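How to Clear a Cover Song for Your School Concert

Every November my inbox fills up with the same worried note from choir directors and band parents, and I love getting it, because it means somebody is planning a concert! The song is picked, the kids are already humming it in the hallway, and then someone asks whether you're allowed to perform it. So pour yourself something warm and let's go through it together. It's mostly a matter of doing things in the right order.

Start with the writers, and forget the famous singer for a minute. A song has people who wrote the words and the tune, and it has a recording made by whoever sang it. If your group is going to perform the piece live, it's the writers and their publisher you care about. Their names are usually printed at the bottom of the first page of the sheet music, and if you have only a chord chart somebody typed up years ago (we've all got a drawer of those), look the title up in the online catalog of your country's performing rights society.

Next, call the front office of the place where you'll be playing. Many halls and some schools already hold a yearly license that covers live performances, and you may find the whole thing is paid for. Ask which society the license is with, and ask whether it covers events with paid tickets. My friend Letay Abera once spent a whole week filling in forms for a hall that had been licensed all along, bless her. 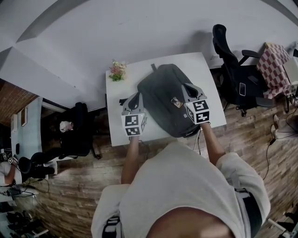 Do we need permission if the concert is free?
It depends on where you live and what kind of event it is. Some countries let schools perform without a license when no one is paid and no admission is charged, and others ask for one anyway, so check with your local society before you print the programs.

If the hall isn't covered, you'll apply for a one-time license. Have these ready before you sit down:

The title of each song and its writers
The name and address of the hall
The number of seats
The ticket price, if there is one
The start and end time of the show

Small school halls and a 2,000-seat theater are often charged at different rates, so give the real seating number even if you expect a thin crowd. I like to send the form in 5 weeks ahead. Our spring program had 17 songs on it, and two of them were listed under different spellings of the same writer's name, so I was very glad of the extra time.

Now, arrangements. If Macario Tapia in the brass section wants to turn a ballad into a march, that's a new arrangement, and you'll generally need to write to the publisher for it. A performance license won't cover it. Keep your letter short, say who'll be playing it and how many copies you need, and wait for the answer in writing before you hand out parts.

Recording is separate too. Putting the concert video online or selling discs at the door usually takes other permissions, and I'd ask about those in the same phone call while you have someone friendly on the line.

When the license comes, print a copy and put it in the folder with your set list. After the concert, send in the list of what you really played, encores included.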